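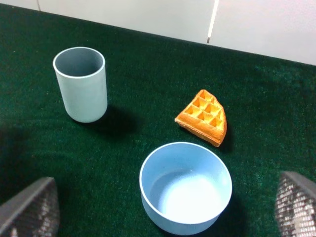 A tall blue-gray cup on green carpet.

Sourdough starter FAQ

I get the same handful of emails every time I post a loaf, so I finally put my answers on one page!

How much starter do you keep?
Just 50 grams. I used to keep a giant tub in the fridge and threw most of it out (so much flour!). If I'm baking the next morning I feed it up the night before.

Which flour do you use?
Danzer whole rye for the starter, plain bread flour for the loaf. My standard loaf takes 500 grams of flour, and yes, I weigh it.

Can I go on vacation without feeding it?
Sure. I left mine in the fridge for most of March when we went to Ostia, and it needed two feedings to get lively again. There was gray liquid on top and I just stirred it back in. Pink or orange streaks are another story, so toss it if you see those. 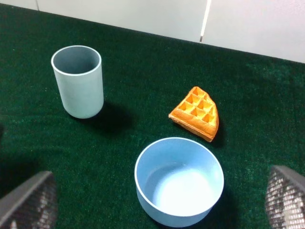
Does it work at high altitude?
My sister-in-law bakes in Grirmont, at over 3,000 feet, and her dough rises way faster than mine. She cuts the bulk rise down to 4 hours and holds back a splash of water.

Do I need a fancy proofing box?
Nope! I had a Bemeo one for a while and sold it. The oven with only the light on does the job, just please put a note on the door before somebody preheats it.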